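POLS 108: Legislatures and Their Paperwork
Handout for Unit 2: Subpoenas, Contempt, and the Art of Waiting
Instructor: Edit Pintér

Read this before section. If you read it after section, it will still be true but you will have been less fun to talk to.

What a subpoena is

A legislative subpoena is an order to show up, hand something over, or both. The first kind asks for testimony. The second asks for documents, and the second is where the real fighting happens, since a witness can forget things and a filing cabinet can't.

The power to issue one belongs to the chamber, which lends it to committees through its rules. Always check the rules. Some chairs can sign a subpoena alone; others need a majority vote, or at least have to tell the minority party it's coming. Students lose more points here than anywhere else in the course.

What happens when someone says no

Mostly, letters. The recipient's lawyer writes to say the request is too broad. The committee's lawyer writes back to say it is not. A deadline passes and a new one is set in a firmer tone. This stage is called accommodation, and it can outlast the Congress that started it.

If the letters run out, the committee has a few ways to go:

Criminal contempt. The chamber votes and refers the matter to a prosecutor, who works for the executive branch. You may see the difficulty when the person being referred also works for the executive branch.

Civil enforcement. The chamber goes to court and asks a judge to order compliance. Slow, expensive, and sometimes successful after everyone has moved on to other jobs.

Inherent contempt. The chamber punishes the person itself. It has been out of use for decades and is brought up every time by somebody on television.

The Flellbridge exercise

For section you will be staff to the oversight committee of Flellbridge, a state with 700 problems and one copier. The committee wants the Hernari bridge contract. The agency has produced 595 pages, most of them blank or the cafeteria menu. Director Halina Kubiak claims the rest is privileged. Ranking member Ulises Restrepo says the subpoena was never properly voted on.

Write a memo, two pages, telling the chair what to do next. Pick one option and defend it. "Keep negotiating" is allowed — plenty of chairs have built a career on it — but say what you would offer and when you would stop. Jyoti Garg has the sign-up sheet for oral arguments.

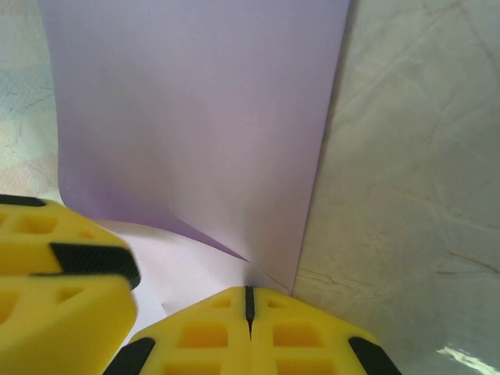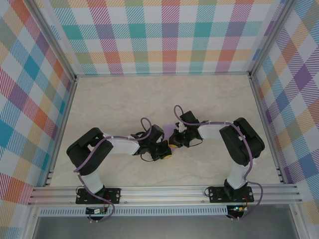 Pale purple paper, and two robotic arms on a rail.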